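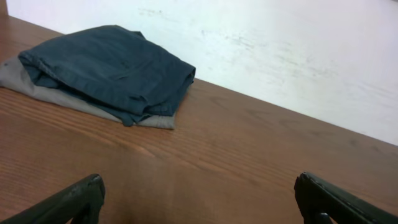

Varnished wooden tabletop with folded clothes.

Amoser Hard Varnish, Satin
Clear interior varnish for tables, worktops and shelves

Product code: 285
Supplied in tins of 2 litres
Made by Ristić Coatings

Amoser Hard Varnish is a clear, water-based varnish for indoor wood that gets used every day. It dries to a low sheen and leaves the grain showing. Use it on bare wood, or over old varnish that is still sound and has been rubbed down.

It can be used on hardwoods, softwoods and veneered boards. It is not meant for floors, outdoor furniture or chopping boards. For floors, see Fotow Floor Varnish.

Colour
The varnish is milky in the tin and dries clear. It will deepen the colour of most woods a little, and dark or reddish woods more than pale ones. If you want to change the colour, stain the wood first and leave the stain overnight. Oil-based stains need longer. Try the stain and varnish together on the underside before you start on the top.

Preparing the wood
Remove wax, polish and grease with white spirit and a clean cloth, then let the surface dry fully. Sand along the grain with medium paper, then fine. Vacuum off the dust and wipe down with a barely damp cloth. Silicone polish is the usual cause of small craters in the finish, and a table that has been polished from a spray can may need cleaning twice.

Fill dents before the first coat. Eston wood filler takes the varnish well, but it stays slightly paler than oak.

Putting it on
Stir the tin slowly with a flat stick. Do not shake it. Use a synthetic brush or a short-pile foam roller and work in the direction of the grain, keeping a wet edge. Do not go back over an area that has started to set.

Leave 4 hours between coats in a normal heated room. Sand lightly before the second coat and wipe off the dust. Two coats are enough for a bedroom or hall table. Kitchen tables should have a third.

Clean brushes in warm soapy water straight after use.

Before you use the table
The surface will feel dry long before it is hard. Light things such as paper or clean folded laundry can go on it the next day. Keep hot dishes, damp cloths, rubber feet and plastic mats off it for two weeks. Tablecloths with a vinyl backing should wait the same length of time.

Looking after it
Wipe with a soft damp cloth and dry off. Washing-up liquid in water is fine. Avoid scouring pads and bleach.

Customer comments

"Did our dining table in February with the window shut and it hardly smelled. Third coat was slower to dry than the others." Sheila Gosling

"Good finish, but the lid is a pain to get back on." Faizal Sutanto

Storage
Keep upright, tightly closed and away from frost. Varnish that has frozen should be thrown away. Ask your council where to take part-full tins.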